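Bulero Bathroom Care Notes
README for the plain-text release, version 4

Bulero is a collection of short cleaning and upkeep notes for home bathrooms, written by people who clean for a living. It covers stone, glass, chrome, grout and textiles.

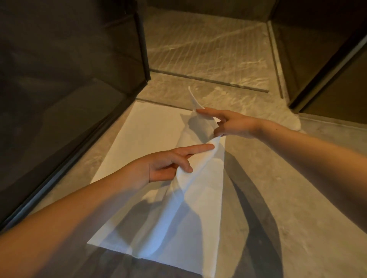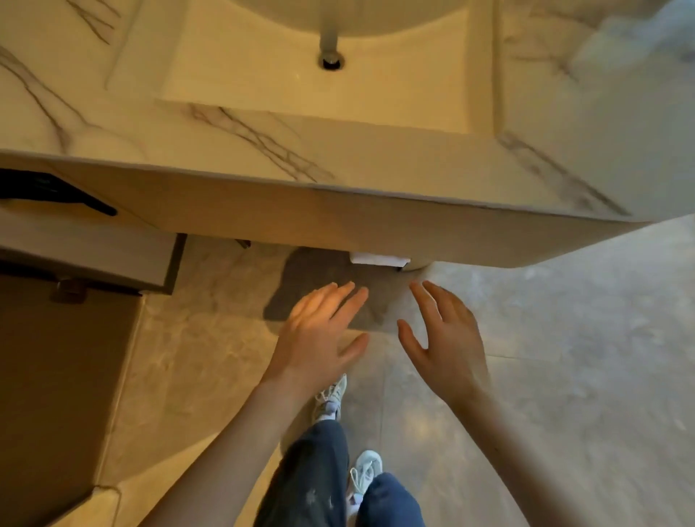 Marble-patterned surfaces: a floor with a white cloth being handled over it, and a vanity countertop with its sink.

Contents
notes.csv — 516 notes, one per row
surfaces.csv — 16 surface types used as labels
glossary.txt — trade words and what they mean
CHANGES.txt — edits since version 2

Fields in notes.csv
id: whole number, never reused
surface: one label from surfaces.csv
task: free text, usually a verb and an object
body: the note itself
region: where the writer works, blank if not given

Where the notes come from
Most were collected in Groton and Fetis through a paper form, then typed up by Sudheer Devadiga. The Nambiar notes arrived later as a spreadsheet and use shorter sentences. Spelling was corrected. Wording was left alone, so the same product may go by several names.

Known problems
"Marble" is used loosely. Many writers say it for anything with veins, including printed tile and cast countertops. Check the body before giving advice on acids — vinegar is fine on some of these surfaces and will etch real marble.
Grout notes repeat each other a lot.
The region field is blank for all Nambiar rows.
Amounts are in cups and spoons, with no metric values.

Updates
New notes are added each June. Send corrections with the id of the row and the text you want changed.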